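Talking push notifications with Joon-young Min
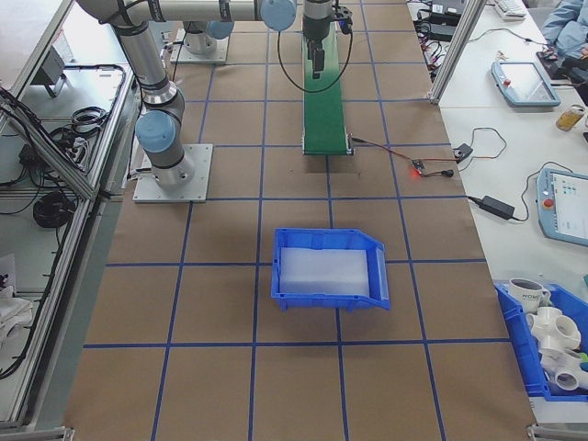
So why do push notifications stop arriving after an app update? Most of the time the device token changed and the server kept sending to the old one.

I got that from Joon-young Min on a Sunday call, before I'd even finished my coffee. He looks after the messaging side of Wuvley, a small reminders app, and he's been through this mess more than once (his word was nastier than mess).

"We had 147 dead tokens in the table and I was blaming the certificate," he told me. "I made a new certificate. Then I made another one. The certificate was fine!"

What he does now is pretty simple — the app sends its token up on every launch, and the server overwrites whatever it had. When the push service says a token is no longer registered, the row gets deleted that same night. He also keeps sandbox and production tokens in separate tables, an idea he picked up from Rostyslav Pylypenko, who wrote the first version of the sender.

I asked about retries, a sore spot for me. "Three, then drop it," he said. "A reminder that shows up four hours late just makes people mad."

He sends in batches of 900 and logs every error code in plain text. I told him mine go to a dashboard I never open. He laughed and asked me for the password.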